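Who Checks the Rule About Forks?

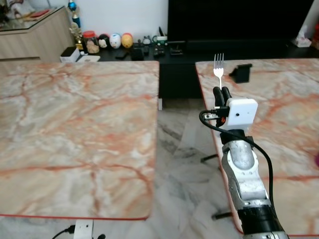
Photo: Lucero / Mikdale

Lautaro Insaurralde has read all 186 pages of the Ivus handling guide, and he isn't impressed.

"It says sharp items must be carried safely," he says. "Safely how? Tines up, tines down? Two people can read that line and do opposite things, and both pass."

He reviews home robot trials for Mikdale. In the fork test, the arm holds the handle low, with the tines toward the ceiling. I ask whether that meets the guide. "Sure. So would nearly anything."

Ivus says 2484 trials have been logged under its rules. Insaurralde wants to know who read the logs. "The same company that ran them, in most cases. I asked for outside checks in March and got 2."

Would he scrap the guide? He shrugs. "I'd settle for one page that names the grip, the speed and who stops the arm."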